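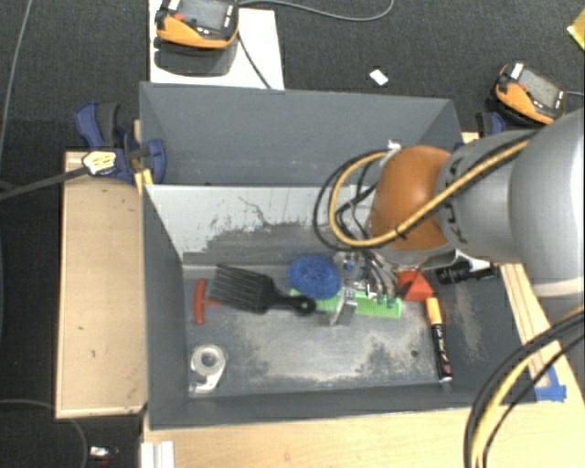 Begoñe Goicoechea would have liked the notice to come sooner. Any site running a picking cell with cables on the outside of the arm ought to have been told in April, she wrote in reply to the first summary, and she asked that the full findings be put out in plain words.

Trulton has today done so. The findings concern a fault in the Flulluvano bin-picking cell at our Laitinen workshop, in which the arm failed to stop at a set limit and pressed its gripper into the floor of a bin. No one was hurt.

The cell was sorting mixed small items at the time, the sort of load it handles every day: combs, scouring pads, marker pens, rolls of tape. On pick 3017 of the run the arm went down for an item and kept going. The force limit should have halted it at once. It did not, and the arm carried on pushing for 13 seconds until the operator used the red button on the pendant.

Engineers traced the fault to a signal cable between the gripper and the controller. The cable was fixed too tightly at one point, and repeated turning of the wrist had broken a conductor inside the outer cover. The break opened and closed depending on how the wrist was turned. When it opened, the controller went on using the last good force reading it had, and so took the gripper to be in free air.

There were two failings, then. The cable was badly fitted, and the software accepted an old reading when it should have stopped the arm. Trulton regards the second as the more serious. Cables wear out, and the cell has to cope with that.

"We had 18 earlier log entries showing short gaps in the force signal and we treated them as noise," said Santosh Bhatia. "They should have been looked into. The alarm level was set so that a short gap was written to the log and did nothing else."

The following changes have been made:

Any gap in the force signal now stops the arm and needs a manual restart.
Cables at the wrist are fitted with a longer loop and are checked by hand before each shift.
The gripper cable is replaced after 313 hours of running, whatever its condition.
Signal gaps are sent to the shift lead as well as to the log.

Customers using the Jamano controller with an external force sensor should install the new settings file before their next run — it is free of charge — and should not run the cell unattended until they have done so. Customers without a force sensor are not affected.

Goicoechea has since asked whether older grippers will be covered. They will, and fitting instructions for these are being written now.

Issued by Trulton, 9/24/19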